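Sports Coaching, Unit 4: Defending the Three-Point Line

Read these notes before the April practical. They cover how a basketball side limits good outside shooters, and how to record it. 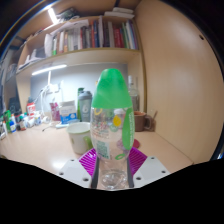
Notes by Rainer Fuchs
Updated 2025-08-10

Closing out
The defender sprints the first two steps, then shortens stride with one hand high. Arriving upright is the usual fault – the shooter simply drives past.

Help and recover
When the ball goes into the post, the nearest guard drops one step only. Kestholm dropped two against Druvov and gave up five open corner shots in the second half. 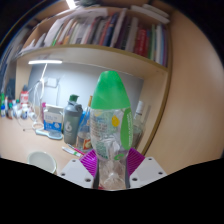 Druvov's passing was ordinary that night, but the corner was free each time the ball came back out. Watch the weak-side guard's feet when you review the game.

Task
Chart every outside attempt in one game as open, late or contested. Use the Lammers sheet and note who was guarding the shooter.

Hand in the sheet with a comment of no more than 382 words.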